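Our rules for the robots, such as they are

Friday, August 30, 2024

When I joined the Pulham office in July there were 17 rules for working near the robots, pinned up behind the door. Most had been added after something went wrong, and a few contradicted each other. Treasa Costello and I have spent the past fortnight cutting them down to six.

The first three were easy. Know where the stop button is before you power anything up. Say out loud that you're about to start a motion. Keep your hands out of the arm's reach while it's live, even when it's standing still.

Cables took longer. The old rule said "keep the floor tidy", and people read that however they liked. The new one says no loose cable inside the working area while the arms are moving, and anything that has to cross it gets taped down along its whole length.

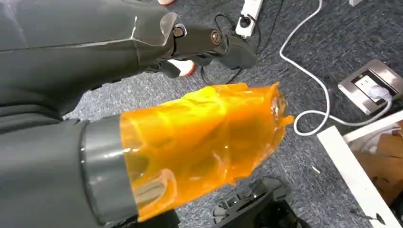 Géza Szalai wanted to ban power strips on the floor altogether. I'd like that too, but the outlets are where they are, and a rule we'd break on the first morning isn't worth writing down. We settled on keeping strips as far back as the lead allows.

Rule five covers anything put over a hand or gripper — sleeves, bags, gloves, tape. It has to be checked before each session, and whoever fitted it writes it in the log. Loose plastic can catch on things and it can hide a finger that isn't closing properly.

Rule six is about feet. Stand outside the reach of the arms, and if you must step in, stop the robot first. Rafia Baloch asked whether that applies to quick adjustments. It does.

I'll post the full wording once Treasa has been through my commas.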